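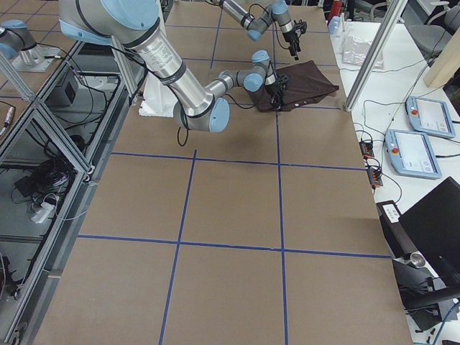
Zelle Nondau, Arm A mit Greifer am braunen Tuch, Arm B über dem Tisch. Kartonauflage mit blauem Raster.

24. März 2024
Eintrag: C. Caruso

Anlass: Arm A verfehlt seit dem Umbau der Auflage die Greifpunkte in den hinteren Zellen, vorne passt es. Arm B unauffällig. Afia hat am Freitag die Tuchlage als Ursache vermutet, das lässt sich mit dem Prüfstück ohne Tuch ausschließen: gleicher Versatz, gleiche Richtung.

Durchgeführt:

Kartonbahnen an den Stößen nachgedrückt. Eine Bahn lag hinten auf der Kante der Nachbarbahn auf. Angehoben, neu gelegt, Klebeband an dieser Stelle erneuert. Raster danach mit dem Stahllineal gegen die Tischkante geprüft, Querlinien in Ordnung. Die Längslinien habe ich nur an den Enden gemessen.

Basisverschraubung Arm A kontrolliert, alle Schrauben auf Moment, keine Bewegung. Basis Arm B ebenso.

Greifer A: Backen gereinigt, Faserreste vom Tuch im Spalt. Nullpunkt neu gesetzt. Der alte Wert im Programm war noch der aus dem Oktober, also vor dem Tausch der Backen. Eingetragen hatte den Tausch damals niemand, auch ich nicht.

TCP Arm A neu eingemessen, Vierpunktverfahren an der Spitze. Erster Durchgang verworfen, Restfehler zu groß (Spitze saß nicht fest im Halter). Zweiter Durchgang übernommen und unter "Somora 2" gespeichert. Die alte Datei bleibt auf dem Laptop liegen, bitte nicht löschen, bis Arm B auch durch ist.

Danach Testlauf mit 73 Griffen am Tuch, verteilt über das Raster, Geschwindigkeit reduziert. 2 Fehlgriffe, beide in der hinteren Reihe am Rand. Dort steht der Unterarm flach und der Greifer kommt schräg auf den Stoff. Das ist ein Thema der Bahnplanung und wird mit der Kalibrierung nicht besser. Zykluszähler Arm A nach dem Lauf: 2.414. Arm B: 1.296.

Kabel: Die Schlaufe am Ellbogen von Arm A hängt bis auf die Tischfläche. Bei Fahrten nach vorne schleift sie über die Klebebandkanten und zieht sie hoch, zwei Stellen schon ausgefranst. Provisorisch mit Klettband gekürzt, Achsen einzeln durchgefahren, Zugentlastung bleibt locker. Richtige Lösung wäre eine Führung am Oberarm. Halter bei Greco angefragt, Antwort steht aus.

Not-Halt an beiden Bedienpanels ausgelöst und quittiert, beide Arme stehen jeweils sofort. Klemmen auf dem Beistelltisch nachgezogen, eine Ader am vorderen Block war lose. Könnte die sporadische Meldung von letzter Woche erklären, erst mal beobachten.

Offen:
- TCP Arm B einmessen, gleiche Spitze verwenden, Halter vorher festziehen (Afia)
- Kabelbündel unten im Gestell sortieren und beschriften. Beim Suchen der Greiferleitung heute fast den falschen Stecker an der Leiste gezogen
- Anfahrwinkel hintere Reihe mit Honelero klären, deren Planer erlaubt laut Handbuch eine Neigungsgrenze pro Zone
- Backentausch vom Oktober im Wartungsblatt nachtragen

Nachtrag Abubakari: Neigungsgrenze gibt es erst ab der nächsten Planerversion. Bis dahin hintere Reihe im Programm sperren - ist eingetragen, Schalter steht im Kopf des Hauptprogramms.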